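Equipment Planning and Purchasing Coordinator (two-arm workcells)
Halonen Automation, Kundirham site
Full time, fixed term with possibility to extend

Halonen is looking for a person who will take care of planning and buying for our growing group of two-arm robot stations. Until now the engineers have ordered what they needed, each in their own way, and the budget was put together afterwards from invoices. This worked when we had 3 stations. We will have 14 by the end of the next budget year, and we need somebody who knows what is coming, what it costs and when it must be ordered.

The position belongs to the operations team, but you will sit next to the people who run the stations. We think this is important. A purchase request for "grippers, white, pair" means little to a person who has never stood beside the arms while they handle a large and awkward part, such as a frame of bent tube, where both arms must hold it at different points.

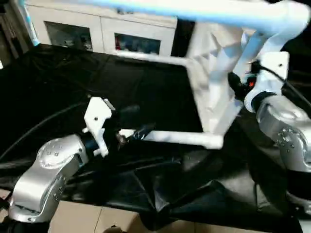

Your first big task will be the equipment plan called Vollwood. It covers arms, grippers, controllers, cables, clamps, floor covering, work surfaces and the spare parts for all of these. The list has at present 218 lines, and 109 of them still have no confirmed supplier or no valid quote. You will go through these lines with the engineers, remove what is double, and bring the plan to a state where it can be approved in February.

What you will do

Keep the equipment plan and the budget up to date, and report the differences every month.
Ask for quotes, compare them and prepare the orders for signature.
Follow delivery times, in particular for arms and controllers, where a late order can stop a whole station.
Decide together with the engineers which spare parts we hold on the shelf and which we order when needed.
Calculate the full cost of a station, including shipping, installation, training, service and power.
Compare buying with leasing and write a short recommendation (one or two pages is enough).
Move our old order records into Jerel, our internal stock system.

What we ask from you

Some years of work in purchasing, production planning or lab management. The title of your diploma is less important for us.
Good skills with spreadsheets. You should be comfortable to build a cost model from an empty sheet and explain it to others.
Experience with technical goods. You do not have to program a robot, but you should be able to read a data sheet and notice when payload, reach or voltage does not fit the request.
Clear written English. Many of us are not native speakers – simple sentences are welcome.
Patience with suppliers, and also with engineers.

It is a plus if you have bought used equipment before, or if you know customs papers for machines that come from abroad.

What we offer

A permanent desk on site and the possibility to work from home on Friday. Flexible start in the morning, with a short team meeting at 9:30. Paid training in the first weeks, including the safety course, which everybody who enters the robot area must pass. Salary depends on experience and is discussed openly in the first interview.

How to apply

Please send your CV and a short letter through the form on the Halonen careers page, with the reference "Vollwood planning". In the letter, tell us about one purchase that went wrong and what you changed after it. We do not need a photo or certificates at this stage.

The first interview is by video call. The second is at Kundirham and includes a small practical exercise with a part of our equipment list – you will receive the file one day before, so that you can look at it in peace. Travel costs inside the country are paid back when you send us the tickets.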